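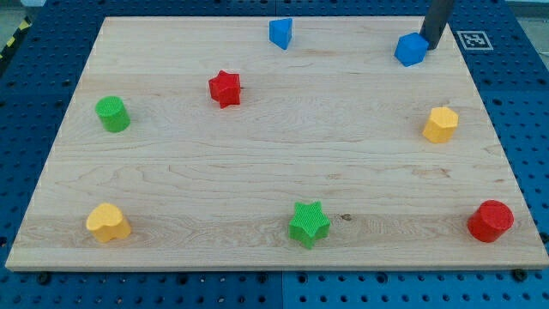

Buenas tardes y gracias por venir hasta la sala del fondo. Hoy quiero hablarles de los relieves en estuco de la capilla de Duteo, que para mí son de lo más hermoso que se modeló en todo el valle, y que casi todo el mundo pasa de largo camino del retablo. Son 19 paneles, repartidos por los dos muros de la nave, y cuentan una sola historia: la bajada del agua desde la laguna hasta el pueblo. Para entender cómo se lee un muro así, piensen en los bloques que tienen en pantalla, muy separados sobre el tablero: dos azules, dos rojos, dos verdes, dos amarillos. El ojo salta enseguida de un color a su pareja, aunque queden lejos, y con eso ya está trazando caminos por encima de la madera vacía. El maestro de Duteo hacía eso mismo con las figuras. Repite una garza aquí y otra allá, una jarra en el muro norte y otra en el sur, y nos lleva la mirada de un lado a otro de la nave. (Pausa. Dejar que miren un momento.)

Un poco de contexto. La capilla se terminó en 1744, y esa fecha la tenemos grabada en el dintel de la sacristía, así que por una vez no hay que discutirla. Los relieves son de la misma campaña de obra. Lo sabemos por el mortero, que entra por detrás de los paneles y es idéntico al de las juntas del muro. Yaneth Urrego lo vio antes que nadie, subida a una escalera, y bajó gritando. ¡Con razón!

(Hablar despacio en esta parte, que siempre me acelero.)

Primer panel, junto a la puerta: la laguna. El agua está hecha con líneas paralelas, muy finas, trazadas con peine sobre el estuco fresco. Si se ponen de lado, con luz rasante, verán que en la esquina inferior el peine resbaló y el maestro corrigió con el dedo. Queda la huella. Llevo años enseñándola y me sigue emocionando como el primer día.

Del segundo al séptimo: el descenso. Es la parte más movida, con peces, piedras, un niño que se agarra a una raíz y una mujer que se ríe, cosa rarísima en el estuco religioso de la zona. Preguntar a la sala quién creen que es la mujer. Yo defiendo que es la donante. Yasmine Slaoui defiende que es una alegoría de la fuente y tiene buenos argumentos: la corona de juncos, sobre todo, que no lleva ninguna otra figura humana. Contarlo con calma, porque su lectura merece más que una frase.

Mencionar el taller Likero. Durante mucho tiempo se les atribuyó todo, por la calidad de las hojas. Yo creo que intervinieron al menos dos manos, una para las figuras y otra para los fondos. Comparar las orejas del panel cuarto con las del undécimo: en el cuarto son una simple coma, y en el undécimo tienen lóbulo, pliegue y hasta un pendiente.

Segundo bloque: el color. Hoy los vemos blancos, pero estuvieron pintados. En la limpieza de febrero salieron restos de almagre en los mantos y un verde muy apagado en los juncos. El informe de Hämäläinen recoge 300 puntos de muestreo y se puede consultar en el archivo parroquial, pidiendo cita. Léanlo, de verdad, que es de esos informes técnicos que se disfrutan. Hay una página entera dedicada a las escamas de un pez.

(Si vamos mal de tiempo, saltar lo de las escamas. Me va a doler, pero saltarlo.)

Tercer bloque: la comparación con Hivetti. Es la otra capilla con relieves de agua, valle arriba. Allí los paneles son más pequeños y el río va de derecha a izquierda, al revés que en Duteo. Si uno entra en las dos la misma mañana, tiene la sensación de que los dos ríos van a encontrarse en algún punto del camino. No tengo ningún documento que diga que se planeó así, y quiero dejarlo claro en voz alta. Pero qué ganas de encontrarlo.

Último panel: el agua llega a la plaza. Aquí reaparece la garza del comienzo, ahora quieta, con una pata recogida. Volver a lo de las parejas que dije al empezar y pedirles que busquen la segunda jarra cuando visiten la nave.

Preguntas. Llevar la linterna para la luz rasante y repartir el plano de los muros antes de salir hacia la capilla.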